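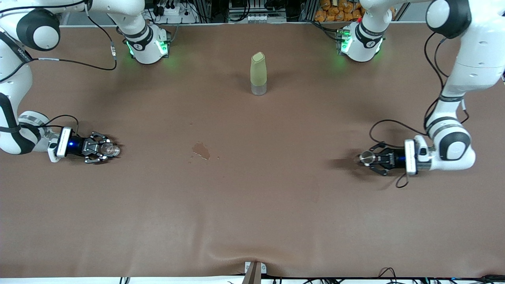

Bottle on the brown cloth, between the two arms

Thread: Splitting the on-call bonus when half the team never gets called

benchwarmer_kel
Our group at Grostport has nine people on one on-call roster. The company pays a single bonus into the team pot every quarter and leaves it to us to divide. This quarter the pot is $753. Until now we split it evenly. On Tuesday 2 people asked for it to go by calls taken, and the meeting got tense. I run the roster, so I have to bring a proposal. How do other teams do it?

Dustwood
Even split. You pay people for being available. If my phone stays quiet all weekend I still couldn't go anywhere.

marnie_t
Disagree with Dustwood. We did even splits for two years and the same few people took nearly everything, because they knew the old systems. They got tired of it and one moved to another department. An even split only works if the load is close to even.

Dustwood
Then fix the load. Money won't teach the others the old systems.

marnie_t
Sure, but that takes months and the bonus is due now.

quietshift
We do half and half. Half the pot is shared equally for carrying the phone, the other half goes by calls logged. Last quarter ours was $611. Nobody loved it, but it passed on the first vote and we haven't argued about it again.

benchwarmer_kel
quietshift, who logs the calls? That's my worry. We have a sheet but some people write down every two-minute question and some only write down the ones that get them out of bed.

quietshift
The person who takes the call logs it. Anything under ten minutes doesn't count. We read the list out at the end of the month and people can object. In practice they don't.

old_harbor
I'd be careful with counting calls at all. When I was at Thoroddsen we paid by call and people stopped passing problems to whoever knew the answer. They kept the call and worked on it alone for an hour. The customers waited longer and the team stopped talking to each other much.

marnie_t
That's a fair point. Could you count helpers too? If two people work on it, both get the credit.

old_harbor
We tried that near the end. It was better, but by then there was bad feeling – I wouldn't start from there.

Dustwood
So, even split.

benchwarmer_kel
I'm leaning toward quietshift's version, with helpers counted and the ten-minute rule. I'll also ask for the old systems to be covered by pairs next quarter, one person who knows them and one who doesn't. Dustwood, would you vote for that?

Dustwood
I'd vote for the pairs. On the money I'd vote no, but I wouldn't make a fuss if it passed.

quietshift
Send the proposal out a day before the meeting. Ours went badly the first time because people saw the numbers cold.

benchwarmer_kel
Will do. Draft goes out tomorrow morning and I'll post here after the vote.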